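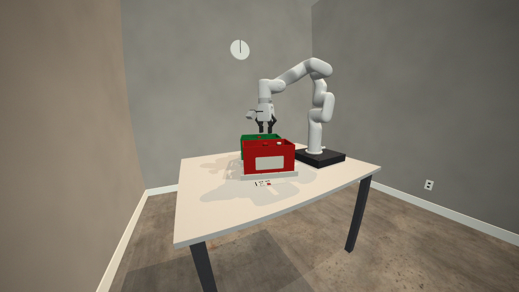 Jury duty talk, Clillstead library, Monday evening group

Slide 1. Welcome
Good evening! Thank you for giving up part of your Monday for this. I love this subject and I will run over if you let me, so wave at me at 30 minutes.
Ask: who has been called? Who got as far as the jury box? (Wait. Let people look at each other.)

Slide 2. What the judge does, what the jury does
The judge runs the room and decides the law. The jury decides the facts. Say it twice, slowly.
When a judge sends you out while the lawyers argue, it can feel like being put to bed early. They are arguing over what you should be allowed to hear, and that argument would be useless if you sat through it.

Slide 3. Jury selection
My favorite part! Strangers asked, in public, whether they can be fair. Some of the best answers I have ever heard were "I don't know, let me think."
Tell the Prelasov story here: the contract case over a warehouse roof, 375 people called, and the woman who said she couldn't be fair to roofers, then explained why so well that both sides wanted her to stay. (She was excused. She looked disappointed.)
Keep it to 2 minutes.

Slide 4. Instructions
Read the sample instruction aloud. Read it again in plain words. Ask which one they would want at four in the afternoon after a day of testimony.
Kartha County now gives each juror a written copy, and I am so happy about this. You can turn back a page! You can underline!
If someone asks about taking notes: depends on the judge, ask the clerk.

Slide 5. In the jury room
Go around the table once before anybody votes. Quiet people change their minds less if they have said something out loud first. My opinion, say so.
Sending a question to the judge is fine. Jurors worry it looks dumb. The judge may only answer "please reread page 10," and that can still help.

Slide 6. If the letter comes
Open it. Answer it by the date printed on it. Call if the week is bad, most courts will move you once.
Bring a book and a sweater. The Cikness courthouse is freezing even in July.

Questions
Can't discuss open cases, can't give advice on anyone's own case. Handouts by the door, parking stamps at the front desk before it closes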